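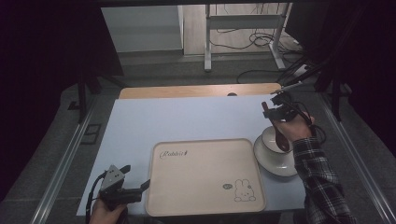
I'm looking for two people to help me at the Plerkivon tea room through to September - setting tables, carrying trays, putting every cup back on its saucer with a spoon. Mornings only, 16 hours a week, and lunch is on me!

You don't need any experience. I do care about trays, though, and I'll happily talk your ear off about them. My favorites are the beige ones with "Rabbit" written in the corner.

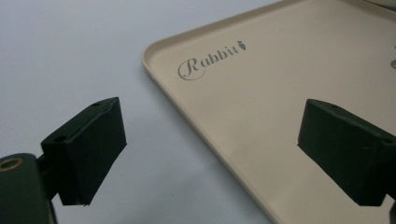
They get wiped down after each table and go back on the shelf with the word facing out, please. If that sounds like a nice way to spend a morning, drop me a note at the counter by February 9, 2018.

Recent posts
Shelf space wanted, Ciltotgate
Saturday baker needed
Clindar craft table: helpers welcome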